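Plurkwood Evening Courses
Running a Small Office, handout for session 2
The desk telephone, its cord, and everything that collects next to it

Last time I talked far too long about post trays and we never got to the phone, so this handout is mostly phone. I know some of you have told me your office hasn't got one any more. Fair enough, but plenty still have, and a good half of what follows works just as well for a card reader or a label printer or anything else with a wire coming out of it that people pick up and put down all day.

Where the phone goes

I always start by sitting in the chair. Sounds daft, but people put a phone down while they're standing up, usually with a box under the other arm, and then it lives there for nine years. So sit, put both elbows in, and reach out with the hand you don't write with. Wherever that hand lands comfortably is where the phone wants to be. If you write with your right hand, the phone goes on the left, and you can hold the receiver and take a message without twisting yourself into a knot.

On a shared table it's harder. When I worked at Bosero we had one phone between three of us and it went round and round like a bowl of crisps. What settled it in the end was a bit of masking tape on the table showing where it lived. It looked horrible! But the phone stopped wandering, and after a few weeks we took the tape off and it stayed put by habit.

Round tables need a bit more thought, as there's no corner to tuck anything into and the wire has to come across somebody's patch whichever way you do it. Run it towards the side where no one sits. If people sit all the way round, take it towards the wall and accept that the person there gets the wire.

Cords

Two different wires, and people mix them up when they're labelling. The straight one goes from the phone to the wall. The coiled one goes from the phone to the receiver. Most faults that get reported as "the phone is broken" are one of these two pulled half out of its socket, so push both ends home until they click before you ring anybody.

For a tangled coiled cord:

Unplug it from the receiver end.
Hold the cord up by the end that's still in the phone and let the loose end hang.
Wait. It will spin by itself. Let it.
Run your finger and thumb down it once, gently, without pulling the curl out.
If a section has flipped so the coils run backwards, wind that bit round a pencil the right way and slide the pencil out.
Plug it back in.

If you're right-handed and you always swap the receiver to the other ear halfway through a call (I do), you put a turn in the cord every time. There's a little swivel plug you can buy for this. The Zuneck one we've got in room 47 has lasted well and I'll pass it round.

For wires on the floor, please don't tape them across a walkway and call it done. Take the long way along the wall. Amirhossein Salehi, who some of you will have for the health and safety evening, is very strict about this and will ask you.

Cleaning

Phones are grubby. Ours at Bosero was so bad round the number keys that I thought the plastic was meant to be that colour.

Unplug the phone from the wall first so you don't ring somebody in Spain with your cloth. Wipe the receiver, then the keypad, then the base, then the cord. Put the cleaner on the cloth and never straight on the phone. I use Kobori wipes because the cupboard's full of them, but a cloth with a tiny bit of washing-up liquid, wrung out hard, does the same job. Cotton buds for the gaps between the buttons. Lift the whole thing up and do underneath too, where the crumbs are.

Dry it with a second cloth and leave it a few minutes before you plug it back in.

The stuff round the phone

Give yourself a hand's width clear on every side. Inside that, a pad and a pen and that's your lot. I've seen a desk with 59 sticky notes round one telephone (we were clearing it out, so yes, I did count) and the number the lady needed was on none of them.

Drinks go on the opposite side. Flowers are nice and I'm all for them, but water and telephones don't mix. Mobiles I'd park well away as well, mainly so you don't grab the wrong one when something rings.

For next time

Bring a quick pencil sketch of your own desk or table as it is now, without tidying it first, please. Mark the phone, the socket, where you sit and where the wires go. There's an 80 pence charge if you want the printed grid paper from the front desk, but the back of an envelope is fine by me.
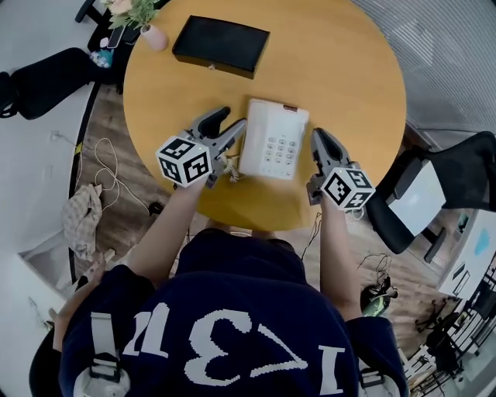 Working out what to shift first is what your sketch is for, and we'll do one together before you swap with your neighbour. Start with the phone and work outwards. With a white phone in the middle of a round wooden table, I'd look at the coiled cord first, spilling out at the corner of the base, and find out which chair it ought to be facing. The little pink vase has been put over at the edge of the table, well away from the keypad, so I'd leave that alone, and the black smartphone is over on that side too. The black box with the clasp I'd want to ask about: if it's needed for calls it can come nearer, and if it isn't, find it a shelf. Then draw your new version underneath the old one and hang on to both, as we'll use them again for the session on drawers.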